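Boltcombe Manipulation Group — minutes of the July meeting

Present: Jailson Fontes, Tarmo Petrauskas, the two students from the Kairys side, and me (taking notes again, so blame me for the spelling).

Started at 10, or just after, once the projector had been talked round.

1. Last month's actions
Tarmo has sent back the Zulten parallel gripper with the sticky jaw. The replacement is promised but we have no date. I still haven't written up the cable routing notes. Carried over, sorry all.

2. Hands against parallel grippers
This took up most of the morning! Jailson has the Kodeo controller talking to the simulator now, so we can swap the end effectors on both arms and leave everything else alone. His plan is 200 runs on the kitchen counter with the multi-fingered hands, then the same 200 with the Zulten jaws. Same seeds, same starting layout, same time limit. He put the hands layout up on the big screen and we argued over it for a good half hour.

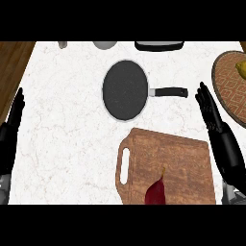 Item 2: kitchen counter in the simulator, both hands upright either side of the frying pan.

Tarmo's worry is the pan. The handle points straight at the right hand, and he thinks that makes life too easy for that arm and tells us very little about the left. Jailson said fine, he can turn the pan in half the runs, but it has to be the same half for both grippers or we can't compare anything. Agreed.

I asked about the chopping board. It's a flat thing on a flat counter, and I can't see the jaws getting under it without a lot of luck. There's the oval hole at one end, and I'd like to see if a finger can hook it — Tarmo reckons the contact model will make a mess of that. We'll try it as a separate task and keep it out of the main score for now.

The woven trivet stays in as clutter. We did talk about taking it out, as it's so near the right hand, but I rather like having something there to bump into.

3. Controller rate
The Kodeo box drops commands when both hands are closing together. Jailson sees it at 900 commands a second and hasn't seen it lower down. Tarmo wants the rate fixed before any comparison starts, and I'm with him on that. Jailson wasn't keen (he's only just got it running) but he'll look at the buffer first.

4. Wrist cameras
Ran out of time. One of the students has a view on the mounting angle and will bring it next time.

Actions
Jailson: buffer check, then the turned pan layouts.
Tarmo: chase Zulten for the replacement gripper.
Me: cable routing notes, and a first go at the board task.

Next meeting same room, four o'clock start so the students can make it.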